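# The book with your kid's name in it

2020-09-01

My daughter has been given another personalised picture book, which makes two in a year, and I have opinions.
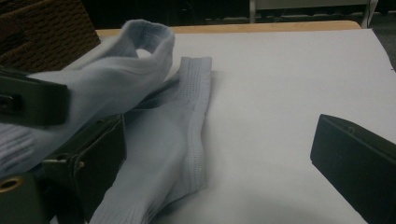 The first came in January from Tostard. You type in the child's name, pick a hair colour and a skin tone from a row of little circles, and a hardback turns up in the post. The second came last week from a mob called Fludard, and it does much the same thing with a dragon.

I was ready to be charmed. The website says there are over 4000 possible versions of the story, and I thought, well, that's more than the library has. Then I sat down and worked out what changes. Hair, skin, glasses or no glasses, a choice of pet, the name. The pet does nothing. It sits in the corner of each spread and on the last page it goes to bed. If you choose the cat, it's a cat that goes to bed.

The story is about a child who can't find their courage. They look for it in a forest, then in a cave, and a wise animal says it was inside them the whole time. I've read this to her 10 times at a guess I'd be prepared to defend, and I still couldn't tell you what she was meant to be afraid of. There's no wolf and no storm. She isn't even late for tea. She walks through some very nice trees being told she's wonderful.

I think the name is the trouble. Once the hero is the actual child on your lap, the writer gets nervous. You can't let a paying customer's kid be greedy or tell a fib or push her brother in the creek, so the hero does nothing wrong, and then there's nothing to fix. The books my daughter asks for are full of children behaving badly. Her favourite at the moment is *The Bakalis Goat*, a battered thing from the school fete with the spine gone, in which a goat eats a wedding. It eats the cake, then the flowers, then a good part of the veil, and it isn't very sorry. She knows it by heart. She does the chewing.

The goat isn't called after her. She has never complained about this.

To be fair, she liked seeing her name on the cover. She ran her finger under it and showed it to the dog. That lasted an evening, and I don't want to sneer at an evening. A friend says her son learned to spell his own name from one of these, and good on him, although it's also written on his hat.

What I don't buy is the claim on the back that children "engage more deeply" when they see themselves in the story. Who measured that, and against what? There's a little asterisk and I went looking for where it led. It led to a sentence saying 225 parents had been asked whether their child enjoyed the book. Parents who had bought the book, I assume. I enjoyed my own wedding too – I'd paid for it.

There is a real point buried in there. Plenty of kids go years without meeting anyone in a book who looks like them or eats what they eat or has the same holidays, and that matters. But a coloured circle on an order form seems a thin answer to it. I'd sooner somebody wrote those families proper stories, with grandparents who argue and a dinner that goes wrong.

Anyway, my sister has now sent me a link to Gritari, where you can upload the child's voice and have her narrate the thing herself. I have written back that we're right for books, thanks, and if she wants to give something for the birthday, the goat needs a new spine and I've heard there's a sequel with a ferry in it.

I asked my daughter tonight which one she wanted, the dragon or the goat. She said the goat, and could I do the bride crying properly this time.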